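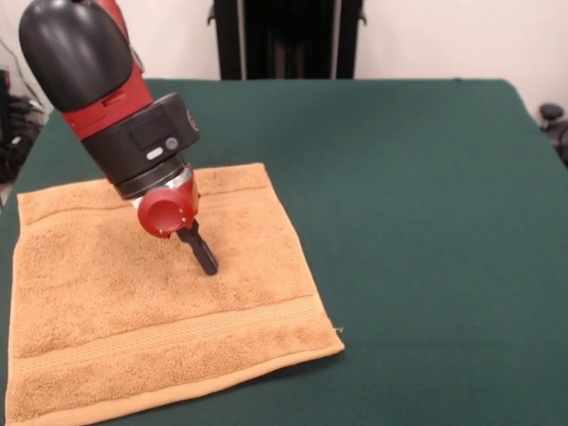 La carta de Drekeline llegó en mayo, con el membrete torcido, y decía que el agua del pueblo tenía memoria. No lo decía así de golpe. Primero daba las gracias por nuestra confianza, que yo no recordaba haber concedido, y luego anunciaba que el manantial de arriba, el que toda la vida se llamó la fuente de las mulas, pasaba a llamarse Sterndale y curaría el reúma, la tristeza y las digestiones lentas.

Mi vecina la leyó en voz alta en el portal.

—Pone que es agua con memoria.

—¿Y de qué se acuerda?

—Eso no lo pone.

—Pues de las mulas se acordará.

Se enfadó. Le dolía la rodilla desde el invierno y no estaba para bromas. Subió a la fuente aquella misma tarde, con 4 garrafas en el carro de la compra, y volvió con la cara colorada y el paso, según ella, mucho más suelto. Yo la vi cojear exactamente igual, pero de la otra pierna.

A la semana siguiente empezó a venir gente de fuera. Aparcaban en las eras y preguntaban por Sterndale con mucho respeto, como quien pregunta por un enfermo. La tienda de Carvalho, que llevaba desde la riada vendiendo lejía Lustex y pan de molde, puso botellitas azules en el escaparate. Trece euros. Pregunté si el azul también curaba y me contestaron que el vidrio protege la vibración.

Compré una, lo reconozco. Quería tener con qué discutir.

Por la noche llené un vaso con la del grifo y otro con la de la botella y me los bebí a oscuras, cambiándolos de sitio hasta no saber cuál era cuál. Los dos sabían a tubería. Dormí mal, pero había cenado pimientos.

—Tienes que creer un poco —me dijo mi vecina—. Si no crees, no te hace.

—La aspirina me hace aunque no crea.

—La aspirina es otra cosa.

En agosto, como todos los agostos, la fuente se secó. Salía un hilo, después una gota, después una avispa. Pensé que ahí se terminaba el asunto, y subí a verlo con una alegría bastante fea, a las 8 de la mañana, antes del calor. Había un hombre de Drekeline sentado en el pilón, con la camisa remangada y una manguera al lado. La manguera bajaba entre las zarzas hasta la boca de riego del ayuntamiento.

—Es provisional —dijo.

—¿Y la memoria?

Se lo pensó. Parecía una persona cansada.

—El caño ya la tiene. Al pasar por el caño la coge.

Volví a casa dispuesta a contarlo en todas las puertas. La primera era la de mi vecina, que estaba en la escalera, subida al tercer peldaño de una banqueta, limpiando el dintel. Hacía 3 años que no se subía a ningún sitio.

—¿Qué? —dijo sin volverse—. ¿Sale o no sale?

Le miré la rodilla. La tenía hinchada, a mi entender, lo mismo que siempre.

—Sale —dije—. Poca.

Me pidió que le sujetara el cubo. Olía a Lustex.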